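Can a machine lay out a coffee tray yet? Almost, and I can't wait! I've spent 20 years around café counters, and the sugar and the cups don't worry me — a decent arm can manage those on a good day. Paper napkins are the real test.
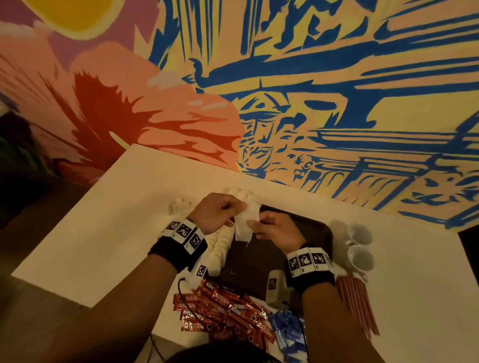
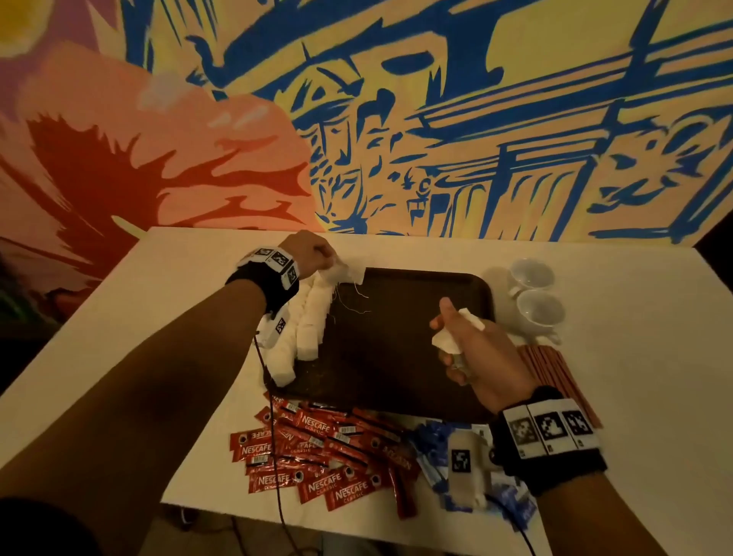 Thin paper tears, folds and clings, and your fingers sort it out while you chat. Ashraf El-Sayed at Danano thinks that kind of touch is years away. I think he's too gloomy — I'd give it until a January soon, and I'll bring the coffee.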